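Gremdale Forums > Home Office > Desks and Storage

Broken desk organiser: repair, replace or bin it?

Started by inkwell_400
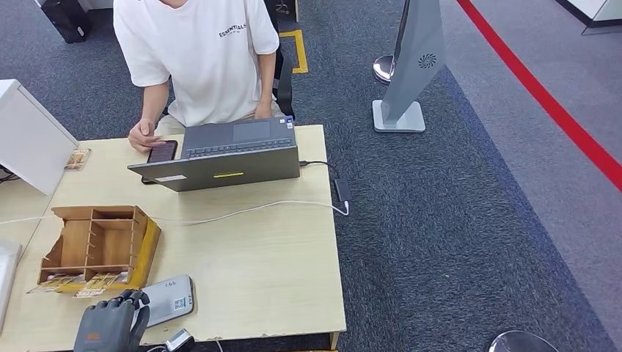

I've had the box for years and it still does most of what I want. It's an open-topped wooden one with dividers that make six compartments, and the front panel has gone. The dividers are still in place. The desk is a light wood one and I'd like to keep the organiser on it if I can, towards the front on the left.

My question is whether a new front panel is worth the bother. I have wood glue, a fine saw and a few clamps. I don't have a workshop. I looked at a replacement from Kadeck but it's wider and has only three compartments, so I'd lose half of what I have.

The other problem is everything that never makes it into the box. Cards end up flat on the desk, and so do leads and small gadgets. The laptop lead goes off the right-hand side to the adapter on the carpet, and there's a white cable that comes back across the desktop. I'd like to sort both things at once.

Posted 20 December 2022

----------

tallboy_m
Repair it. A front panel is a straight bit of thin wood. Measure the width at the top and at the bottom, because old boxes are often out of square, then cut to the larger figure and sand it down. Clean off any old glue first or the new glue won't hold. Clamp it overnight.

----------

pencil_case
I'd leave the front off. Cards and small flat things are easier to get at from the front than from the top. I took the front off mine on purpose in September and haven't missed it.

----------

tallboy_m
Pens will roll out of it.

----------

pencil_case
Stand them at the back. Mine don't.

----------

grommet
The box isn't your main trouble, I'd say. Get the power adapter off the floor. On carpet it gets kicked, and the chair will run over the lead sooner or later. A cable tray screwed under the desktop takes the adapter and the spare length, and then you only have one short bit of lead coming up to the laptop.

I used the Prodcombe tray. It comes with screws that are too long for a thin top, so check before you drive them in. I didn't, and I have two small points sticking up through mine.

----------

inkwell_400
Thanks all. I can't screw into this desk as it isn't mine, it came with the room. Is there a stick-on version that's any good?

----------

grommet
Stick-on clips are fine for leads. I wouldn't trust them with an adapter. You can get a tray that clamps on to the back edge, no screws. It needs a bit of overhang, so feel under the back edge and see if there's a rail in the way.

----------

bluebottle77
I disagree about the carpet. Adapters get warm and mine lived in a tray packed in with four other leads, where it got a good deal warmer than it ever did on the floor. If it's against the wall and out of the way of the chair, leave it. Tie up the slack with a bit of hook and loop tape.

----------

grommet
Then don't pack the tray. An open wire one has plenty of air round it. His is just past the right edge of the desk, going by the photo, so anyone walking round that side could catch it.

----------

bluebottle77
Fair enough if people walk past it. I still wouldn't buy anything until the slack is tied up.

----------

larch_and_co
On the wood: don't buy a sheet just for this. Our local Fitzgerald has an offcuts bin by the saw and they'll let you have a piece that size for next to nothing. Ask at yours. If the new wood looks too fresh against the old, paint it. You've already got the yellow on one side of the box so a yellow front would look as if it was meant.

Also think about a half-height front. It stops things sliding out and you can still reach in. That might keep both sides of this thread happy.

----------

pencil_case
I could live with a half-height front.

----------

tallboy_m
It'll be weaker. The full panel is what stops the sides spreading. If you go half height, glue it to the base and to the ends of the dividers as well as the sides.

----------

quietshelf
For the cards, sort them before you mend anything. I had a whole compartment of cards for places I'd stopped going to. Keep the ones you use in the nearest compartment, standing up, and put the rest in a drawer or the recycling.

Same with gadgets. If a thing only comes out once a month it doesn't need to be on the desk. One compartment for charging leads, each coiled separately with a tie on it. If they all go in loose you'll be pulling out the lot every time.

----------

inkwell_400
Half-height sounds right to me. I'll ask about offcuts and see if there's room at the back for a clamp-on tray. In the meantime I'll tie up the slack and go through the cards.

Does anyone know what sort of glue sticks to painted wood? The yellow goes right round to the edge where the front would meet it, I think, but I'll have to look properly.

----------

tallboy_m
Wood glue won't grip paint well. Sand the edge back to bare wood where the two meet, only the strip that will be covered. Wipe the dust off, glue, clamp, and leave it until the next day before you put anything in it.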